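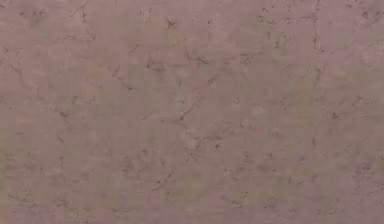 Vetimis Brings Its Limewash and Mineral Plaster Line to Isterska, With Free Wednesday Evening Classes for Homeowners

ISTERSKA – Vetimis, the family-run maker of mineral wall finishes, is delighted to announce that its full line of limewash paints and hand-troweled plasters will go on sale at the Amato showroom on Wednesday, along with a run of free evening classes for anyone who has ever looked at a plain white wall and wished it had a bit more life in it.

The line comes in 91 shades, from chalky creams to deep earthy reds, and every one of them was mixed, brushed out and argued over at the company's own workshop. A good many of the colors started as requests from customers, who mailed in everything from a dried rose to a broken flowerpot in the hope that somebody could match it. The dusty pinks and mauves drew the most letters by far, and the company has added 17 new shades in that family alone.

"We grew up in a house where the walls were never quite one color, and I think that has stayed with all of us," said Pendo Mussa, founder of Vetimis. "You would come down in the morning and the hallway looked gray, and by supper it was pink again. My mother loved that. People write to us now and say they want a wall like their grandmother had, and I know just what they mean, even though I never met their grandmothers!"

Bathrooms and other small rooms are a big part of the launch. Customers have told the company again and again that the small rooms are where they feel brave enough to try a strong color, and that a soft, mottled pink sits very kindly next to a dark wood floor. For those rooms Vetimis is bringing out Stenasent, a clear wax topcoat that goes on with a cloth and can be renewed by hand whenever the wall starts to look tired. One tin covers 432 square feet, which is plenty for most powder rooms with some left over for the hall.

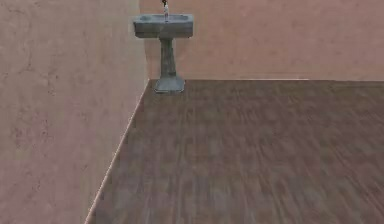 Classes and Showroom Hours

The classes begin at 6:30 p.m. and run for two hours, with a break for coffee. Beginners are very welcome. Each person gets a practice board, a brush and a trowel to use for the evening, and the board is yours to take home. Topics include getting an old wall ready, building up thin coats, and fixing the little cracks that come with any older house. Places can be booked at the Amato front desk or by phone during showroom hours, and anyone who has a photo of a difficult wall is warmly invited to bring it along.

A test round of classes held in February drew 367 people, many of whom came back a second time with a sister or a neighbor in tow.
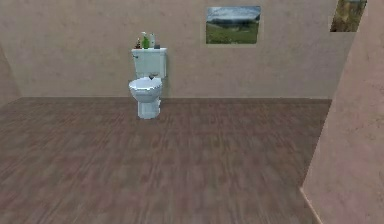

Page last updated: Wednesday, 4:15 p.m.

About Vetimis

Vetimis makes limewash, mineral plaster and wax finishes for homes and small businesses. The company still mixes its colors in small batches and is always glad to hear from people with a wall in mind – sample cards are free and can be picked up at the Amato showroom in Isterska or requested by mail.

Press contact: Pendo Mussa, Vetimis. Color cards and practice boards are available to members of the press on request.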